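Rules for shared tabletop workcells

By Toshiko Murakami
Last updated: April

Rules for shared tabletop workcells are the written requirements that govern how a robotic arm, the objects it handles and the people who attend it are arranged on a single bench. They are used mainly in teaching laboratories and research groups, where an arm is used by several people in turn and where the task changes often. The best known set in English is the Hornermont Bench Rules, which other institutions have adopted in whole or in part.

Background

General safety standards for industrial robots were written with factories in mind. They assume a fixed installation, a guarded area and a task that stays the same for months. Small arms that work beside people without a fence fall under later guidance on collaborative operation, but that guidance deals chiefly with force, speed and stopping. It says little about the table itself, what may be placed on it, or who decides when a layout is ready to be used.

Laboratories filled this gap with local rules. Early versions were usually one page long and fixed to the wall. The Hornermont laboratory, housed in a former grain exchange built in 1933, replaced its wall notice with a numbered text after two groups found that they had been using different meanings of the word "clear". For one group a clear bench had nothing on it. For the other it had nothing on it that did not belong to the task. The second meaning was adopted and remains in the current text.

Scope

The rules apply to any bench on which a powered arm can reach objects placed by hand. They cover layout, marking, cables, start-up, attendance and records. They do not replace a risk assessment or the maker's manual, and where the manual is stricter the manual is followed. Mobile robots and arms mounted on the floor are outside the scope, although the Bulum edition contains a short annex on wheeled bases.

Layout

The central idea is the working field, defined as the part of the table on which task objects may stand. The field must be marked in a way that can be seen from every side of the bench. A mat is the preferred method, as it can be removed and put back. Painted lines are allowed. Tape is allowed for a single session only.

Objects required by the task stand inside the field. Objects that are not required are taken off the bench or moved outside the field, and anything left outside must be beyond the path of the arm. Tall objects are placed towards the far side where the task permits, so that the attendant's view of the gripper is kept open. Glass and ceramic items may be used only where the task requires them, and liquids only in small amounts and in a container with a stable base.

The rules set two distances. A strip of 625 millimetres in front of the bench is kept free of stools, bags and bins. The emergency stop is mounted no more than 700 millimetres from the attendant's usual standing place, measured along the edge of the table. Both figures were kept unchanged in the Holst and Bulum editions.

Cables

Cables that serve the arm are led away from the working field and must not cross it at table height. A cable that runs along the arm to the gripper is given enough slack for the full turn of the wrist, and no more than that. Before each session the attendant moves the arm slowly by hand through its widest positions and watches the cable throughout. Connectors at the base are checked by eye – they are not to be pulled or twisted as a test.

Household tasks

A separate section deals with kitchen and other household tasks, which have become common in research on handling. Such benches hold many unlike objects close together, and a layout that is simple for a person can be difficult for an arm with two fingers. The section asks for a written list of objects, a starting position for each, and a note of which objects may be touched.
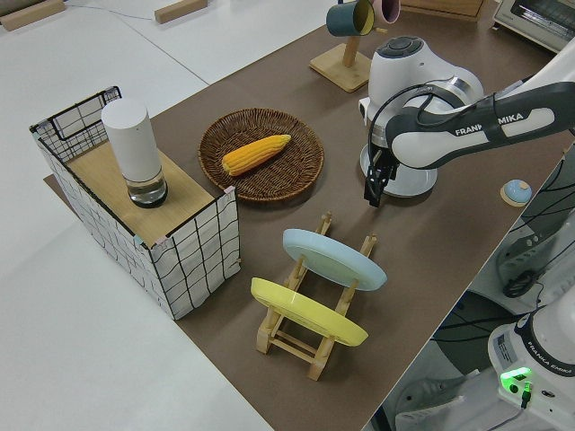

Racks and stands are given particular attention in this section. A plate held upright in a dish rack or a mug hanging from a wooden tree is treated as a raised load, and the arm must approach it at reduced speed. Appliances placed on or near the field, such as a toaster oven, are to be unplugged unless heating forms part of the task. Toy food is preferred to real food in repeated trials, both for cleanliness and so that the object keeps the same shape from one trial to the next.

Attendance and start-up

One named person attends the arm at all times while it is powered. The attendant may not also act as the note-taker, a point on which the Holst edition differs: it permits the two roles to be joined for trials that run at the lowest speed. Status lights are read before anyone reaches into the field, and their meaning is taken from the manual for that arm – colours are not uniform among makers.

Records

Each session is entered in a log giving the task, the attendant, the object list and any stop, whether planned or not. Hornermont keeps its log in Rumix, a record system written by its own staff. A review of 1369 entries led to the present wording on cables, which had previously asked only that they be "tidy".

Reception

The rules have been praised for their plain wording and criticised for their length. Some users consider the object list a burden where a layout changes several times in an afternoon, and the Bulum edition accepts a dated photograph in its place. Hornermont has declined to make the same change, on the ground that a photograph does not show which objects may be touched.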